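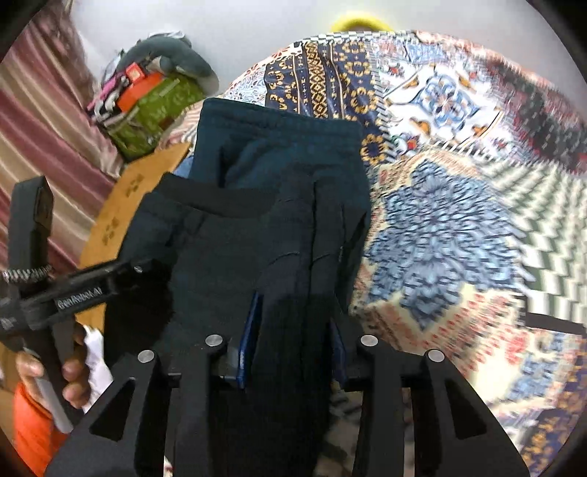 Last updated: Aug 19, 2020

Mandaldale finds its question time again

If you have never sat through a town council meeting, let me tell you what you are missing. I went to my first in June, over a crackling video link, expecting to nod off by the second item. Instead I stayed up until it finished and then rang my sister to tell her all of it!

What drew me in was public question time. Mandaldale used to have one, years ago, and it was dropped from the agenda so quietly that plenty of residents thought it was still there. Sabina Howlader noticed when she tried to ask about the Nair Lane crossing and was told to put it in a letter. She started a petition instead (paper copies in the shops, an online form for everyone else) and handed it in with 1206 names.

The council agreed to a trial of two meetings. The first had 197 people watching, and what a mix they were. Tolera Demissie wanted to know why the bus shelter contract had gone out twice. A sixth-former, Juwita Nasution, asked how a young person gets a say in the local plan before it is printed, and she had read the draft far more closely than some of the members answering her.

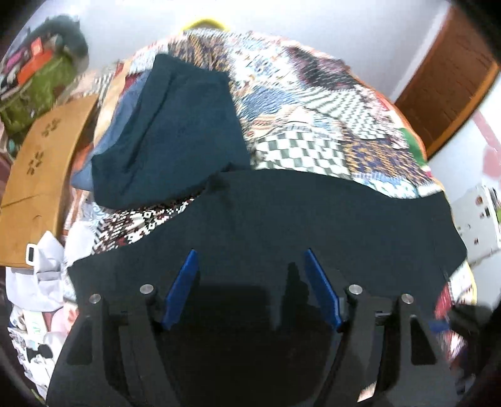
Dark navy cloth spread flat, with a folded teal garment beyond.

Councillor Kamarul Pelupessy voted against the trial and is now rather fond of it. "I had to go away and find out about drains," he told me. "I know a great deal about drains now."

There are rough edges. Three minutes each is too short for anything to do with planning, and Aranka Sipos, who chairs, would like questions sent in by noon so officers can bring proper answers. I think she's right, as long as there is still room for the person who simply turns up cross about a kerb.

The full council votes on keeping it next month. I've already got my question written.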